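在模拟环境里测试家务机器人：一份入门步骤

适用读者：已经会用一点命令行，想自己判断“机器到底能不能做家务”的人。不需要有真的机械臂。中文不是我的母语，如果有的句子不太自然，请多包涵，步骤本身我都在自己的电脑上做过。

为什么写这个教程

每隔几个月，网上就有新的视频，机器人叠衣服、收碗、擦桌子。看完以后朋友常常问我：现在可以买了吗？我的回答一直是，先看它失败的时候是什么样子。视频一般只放成功的一次，所以我想要一个办法，让普通人也可以自己数失败。

下面用的软件是 Zirora，一个室内模拟器，里面有厨房、客厅和走廊。控制程序用 Calero，它接受一句文字命令，然后输出手爪的动作。两个都可以在自己的电脑上运行，不过显卡如果太旧，画面会很慢。

第一步：安装和检查

先安装 Zirora，再安装 Calero，顺序不要反过来。我第一次反过来装，Calero 找不到场景目录，浪费了一个晚上。安装完以后，打开自带的空房间，让手爪前进、后退、张开、闭合各一次。如果闭合的时候两个手指不同步，多半是时间步长设得太大，改小一半再试。

检查的时候请打开手腕视角，不要只看房间的全景。全景很好看，但是控制程序看不到全景，它只有手腕上这个很窄的视野。很多人觉得机器“笨”，是因为人自己看的是另外一个画面。

第二步：选一个小任务

不要一开始就写“打扫客厅”。这句话对人很清楚，对程序几乎没有意义。请把它拆成可以判断对错的动作，比如：

找到地上的一个东西。
移动到它的上方。
夹住，抬起，保持不掉。
放到指定的位置。

我选的任务是“把地上的小物件捡起来”。听起来很简单，家里有孩子的人每天要做很多次。可是对手爪来说，第一个动作就已经不容易：它面前如果是一大片黑色的平面，画面里就几乎没有可以参考的纹理，要找的东西却在旁边的灰色地板上。下面是手腕视角，红色边框的小物件在右下方，手爪正对着的是黑色平面。
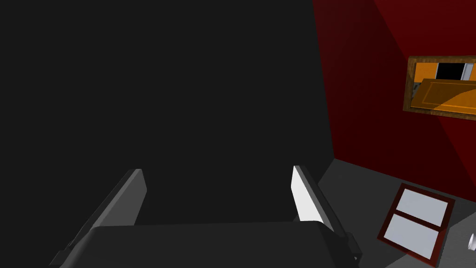 第三步：设定规则，再开始跑

规则要在运行以前写好，写完不要改。我用的规则是这样：

每次限时60秒，超过就算失败。
夹起来以后掉下去，算失败，就算它后来又捡起来也一样。
碰到墙或者家具，单独记录，不和失败混在一起。
每次开始以前，物件的位置要随机换。

最后一条最重要。如果位置不变，程序可能只是记住了一条路线，换一个地方马上就不会了。

然后写一个循环，让它自己跑200次。我是晚上开始，第二天早上来看结果。请把每次的手腕画面都保存下来，硬盘要留够空间，后面分析的时候全靠这些画面。

第四步：看失败，不要只看分数

我的200次里面，成功31次。这个数字只属于我的场景和我的设置，请不要拿去说明别的产品好或者不好。分数本身用处不大，有用的是把失败的画面一个一个打开，给它们分类。我分成下面几种。

找错方向。手爪对着一块没有内容的平面停住，或者来回晃，时间就用完了。深色的柜门、关掉的屏幕、阴影里的墙，都可能引起这个问题。

高度判断错。手指闭合得太早，在物件上方夹了空气；或者下得太低，手指顶到地面。扁平的东西最容易这样，因为从上面看，它和地面几乎是一个平面，两个手指没有地方可以插进去。

被表面骗了。这一种我以前没有想到，所以多写一点。人看见有反光的薄片，知道上面的颜色是倒影，不会去抓倒影。程序不一定知道。如果下面的地面也有复杂的花纹，那么物件的边在哪里就更难找。深色大理石纹理，加上浅色的脉络和砖缝，是我用过的比较难的一种地面。

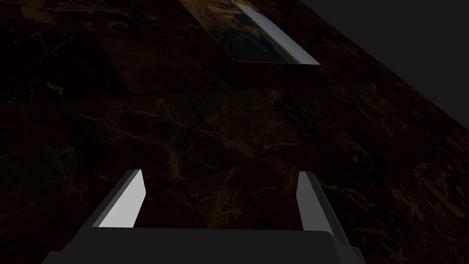 遇到这种情况，我的做法是先把地面换成单色，别的都不改，再跑一轮。如果成功多了，问题就在视觉；如果没有变化，问题多半在抓的动作。请一次只换一样东西。我曾经同时换了地面和灯光，结果分数变好，可是我不知道应该感谢哪一个，只好重新做。

还有一种失败比较少见：程序报告“任务完成”，但是手里什么都没有。所以成功与否要由模拟器根据物件的位置来判断，不能相信控制程序自己的报告。

第五步：加一点真实生活

单色地面上做得好以后，可以慢慢增加难度。我的顺序是：先换地面纹理，再换灯光，然后在旁边放别的物件，最后才让物件靠近墙边。靠墙很难，因为一边的手指没有空间。家里的东西偏偏喜欢掉在墙边和沙发下面。

场景包 Flores 里有比较乱的房间，可以直接用。另外一个场景包 Hallico 偏向车间，有货架和工作台，适合想测试分拣、上料的人。车间任务通常比家务容易一点：物件的种类固定，位置也有规律，灯光可以自己控制。家里正好相反，每天都不一样。

常见问题

电脑很慢怎么办？
把窗口显示关掉，只保存画面，速度会快很多。也可以降低画面的分辨率，但是扁平的小物件会先变得看不清，比较结果的时候要注意用同样的分辨率。

程序在中间停住，没有报错？
我在第228行的配置里找到过一个原因：等待时间设成了零，程序就一直等下去。不同版本的行号会不一样，请直接搜索“等待”相关的参数。

模拟里成功，真的机器也会成功吗？
不能这样说。模拟里没有灰尘，摩擦也很理想，物件不会变形。反过来倒是比较可信：在模拟里都捡不起来，在家里我不会让它试。

那么，机器现在能做家务吗？
按我自己测试的结果，捡一个位置明显、有一定高度的东西，在干净的地面上，可以期待。捡一块薄的、反光的、贴在花纹地面上的东西，我还是自己弯腰。衣服和绳子我还没有测，它们是软的，规则也要重新写，比如“叠好”到底怎么算好，我写了几个版本都不满意。

下次更新的时候，我会把规则文件的模板放上来，包括失败分类的表格。如果你按照上面的步骤跑了自己的场景，请把地面的类型和时间限制一起写在留言里，没有这两项，成功的次数没有办法比较。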